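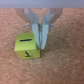
Good afternoon, everybody, and thank you for coming in out of the heat. (Wait for the back rows to sit down.) My name is Xolani Mofokeng, and I've been writing about small-town travel long enough that my family has stopped asking when I'll be home.

Start with the old salt road at Grolatard. Ask who has been. Usually a hand or two goes up, and it's nice to let those people say a word about it before I go on, so long as they don't get to the bridge before I do!

The earliest mention of the road is from 1328, in a toll record, and people have been grumbling about the toll ever since. It runs 13 miles from the market square down to the harbor at Akudska. I walked it in September, slowly, with a long lunch in the middle, and I'd tell anyone to do the same.

Next, the question of what visitors look up before they leave home. Bestix asked over 1000 travelers where they first heard of the places on their list, and a great many said a friend or an aunt or somebody at work. I love that. Pause here.

Then the Mkhize guesthouse story — keep it short, I always run over. The breakfast, the goat on the stairs, the wrong key. Skip the part about the ferry unless they're laughing.

Practical things: the harbor museum closes for lunch, the bus back doesn't take cards, and the upper path is muddy well into spring. Bring proper shoes. The handout has the bus times on the back, and there are 100 copies by the door, so please share if you came as a couple.

Questions. Repeat each one into the microphone.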